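Wodincombe's shared laundry room opens its door again
26 Jun 2018

After a long spring of hauling bags across town, residents of the Wodincombe apartments can once again do their wash downstairs, and by the sound of the chatter in the stairwell this week, plenty of them already have. The laundry room on the ground floor is open every day from early morning until late evening, and there's a freshly typed sign-up sheet on the door for anyone who likes to know their hour is safe.

It's a modest little place, as those of us who live here know, and it was never meant to be grand. There's a front loader, a chair to set your basket on, and enough floor to turn around in while you hunt for the other sock. Still, when it closed for work on the pipes, it was missed far more than anyone would have guessed, and people who'd never given it much thought found themselves speaking of it quite fondly.
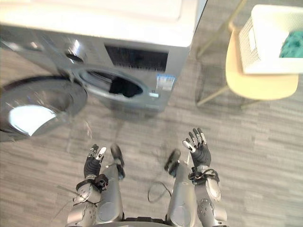

Dark laundry in the drum, with the basket close by on the chair.

The work itself was done by Bultevel, the same plumbing firm that looked after the boilers two winters ago, and it took 3 weeks longer than planned. An old section of pipe behind the wall had to be replaced from end to end, and then the wall had to be put back, and then of course the wall had to be painted. The final bill came to $1438, paid out of the building fund, so there'll be no extra charge on anybody's July statement.

A wash still costs what it did before, and tokens are sold at the Suvarna grocery on the corner, just as they always were. The shop held on to its supply all through the closure, and if you've got a few old tokens rattling around in a kitchen drawer (don't we all?), they'll work perfectly well.

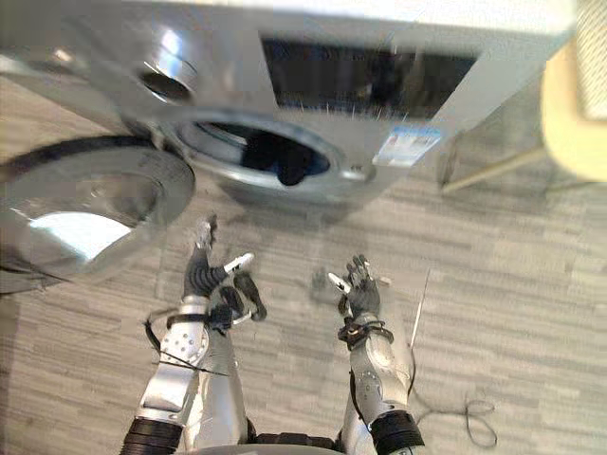 The house rules haven't changed much either, and they'll be familiar to anyone who's lived here a while. Please take your things out when your time is up, check the rubber seal for anything small that got caught there, and leave the door open afterward so the drum can air. Whites and darks are your own business, but if you've washed something that sheds color, a short rinse for the sake of the next person's pillowcases is a kindness that gets remembered.

There was some talk over the spring of putting in a dryer, and quite a few neighbors were hopeful. For now the answer is to wait a bit. The wiring would need to be looked at first, and the lines out in the yard are doing fine work in this weather, so the question will come up again at the fall meeting.
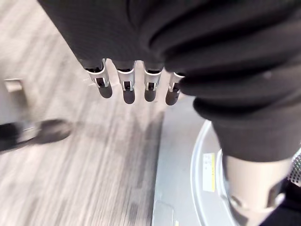
Floors came up more than once while the room was being planned, and opinions were strong, as they tend to be in this building! Some folks wanted plain tile and some wanted whatever was cheapest. What suits a laundry room best is something that doesn't make a fuss over a bit of lint, and the streaky wood-look grain in grayish beige should be forgiving on that score. A broom stands in the hall closet all the same, and you're warmly invited to use it.

Baskets may be left on the chair during a wash, but please carry them home with you when you've finished. Anything forgotten goes to the Drusell Street entrance, where it'll be kept on the shelf under the mailboxes until the end of the month.
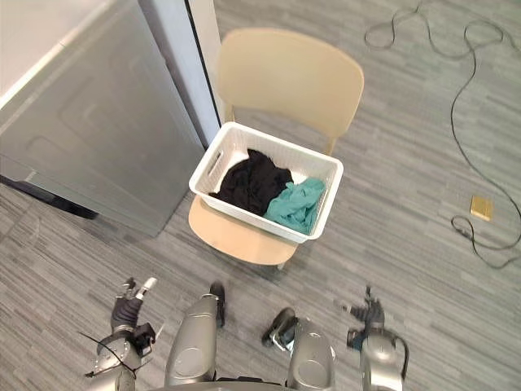
Can guests and family from outside the building use the machine?
They're welcome to as long as a resident signs up for the slot and is at home while the wash is running.

The new sign-up sheet covers two weeks at a time, and early evenings are filling quickly. Late mornings are still wide open.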